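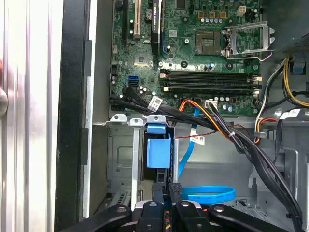

One reader commented on the earlier version of this page that it told staff how to take the cables out of a desktop tower and said almost nothing about how to put them back. The reader asked that the order of work be set out from start to finish, with the processor socket treated separately. The procedure has been rewritten accordingly and replaces the text in the Sekley handbook, page 18.

Servicing the Inside of a Desktop Tower: Cables, Memory and Processor Socket

Scope

This procedure applies to desktop towers held at Multodstead for repair, reuse or parts recovery. It covers the data and power cables, the memory modules, the coin-cell battery and the care of an open processor socket. It does not cover the inside of the power supply. The power supply housing must not be opened under any circumstances. A faulty unit is to be removed whole and handed in at Room 517.

Before you begin

Shut the computer down and unplug the power cord from the wall and from the rear of the case. Press the power button once after unplugging. Disconnect the monitor, the network cable and all other outside connections. Record the asset number on Form 2344 and note any damage to the case before removing the side panel.

Lay the tower on its side with the removable panel facing up. Remove the panel and store it flat, away from the edge of the table. Put on a grounding strap and attach it to bare metal on the case. Painted surfaces are not suitable.

Recording the cable layout

Take photographs of the interior before disconnecting anything. At least one should be taken from directly overhead and one from a low angle on each side. Where a cable passes under another, record which one lies on top. Labels already fixed to cables should be left in place, including barcode labels, even if they appear to have no further use.

Attach a numbered tag to each connector that will be removed, and enter the same number on Form 2344 with the name of the port. Ports are often marked on the board in small print; copy the marking exactly as it appears.
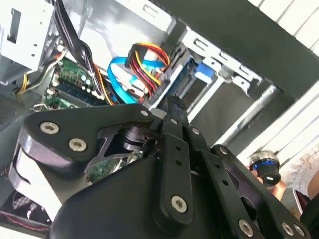

Disconnecting should proceed from the top layer of wiring downward. A cable that lies beneath others must not be pulled free by force, and a connector that resists should be checked for a latch before any further attempt is made. Work slowly near the board itself. A thick bundle of cables, like the black one that passes over the motherboard here, can hide small capacitors standing directly below it, and these are easily bent by a connector dragged across them. Lift the bundle clear of the board and hold it to one side while you work. Thin wires that loop along the edge of the board should be dealt with one at a time.

For SATA data cables, hold the plastic plug between finger and thumb. If there is a metal clip, press it fully before pulling. Draw the plug straight out of the port. Never rock it from side to side, and never pull on the cable.

For power connectors, press the latch, if fitted, and pull evenly. The larger connectors may be stiff. Support the board with the other hand near the connector, keeping fingers away from the components.

Removing memory modules

Open the latches at the ends of the slot. Some boards have a moving latch at one end only. The module will rise slightly once it is released. Hold it by its edges, lift it straight out and place it in an antistatic bag. Write the slot position on the bag. Modules that were installed as a pair must be stored and returned as a pair.

To refit a module, match the notch in its lower edge with the key in the slot, and press down firmly on both ends until the latches close. If a latch does not close, remove the module and begin again.

The coin-cell battery

Replace the battery if the computer loses its date and time when unplugged. Release the retaining clip with a plastic tool and note which side of the cell faces up. Fit a new cell of the same type. Used cells go in the Tevo battery box by the door of Room 517 and must not be placed in general waste. Settings held by the board may be lost during this step and should be recorded in advance where the computer can still be started.
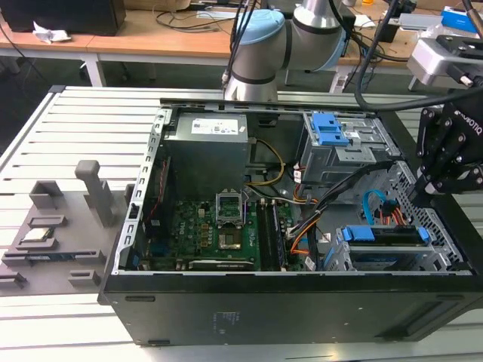
Equipment Services Office, Multodstead
Procedure page | Computer maintenance | Revised January

The processor socket

An open socket requires more care than any other part of the board. When the retention bracket is raised and the processor has been taken out, the contact area is exposed to dust, fingers and falling screws. Do not touch the contacts. Do not blow on them or wipe them with a cloth. Fit a socket cover as soon as the processor has been removed. Where no cover is available, complete the work in the socket area first and keep tools and loose screws away from that part of the case.

Place the processor in its own tray, contacts protected, and write the asset number on the tray. When refitting it, match the corner mark on the processor with the mark on the socket and set it down without pressure. It should sit flat under its own weight. Lower the bracket and secure the lever. Clean off the old thermal compound and apply fresh compound before the heatsink is returned.

Reconnecting the cables

Work in the reverse order, from the lowest layer upward, using the tags and photographs as a guide. Connect the board power first, followed by the drive power and then the data cables. Check that every plug is fully seated. Route the wiring so that nothing rests against a fan or is trapped under the edge of a drive bay.

Remove the tags once Form 2344 has been checked against the finished work. Inspect the case for loose screws, refit the side panel and stand the tower upright before connecting power.

If the computer does not start, disconnect it again and recheck the memory modules and board power connectors. Further faults should be reported to the Mirani service desk at extension 1011, with the completed form at hand.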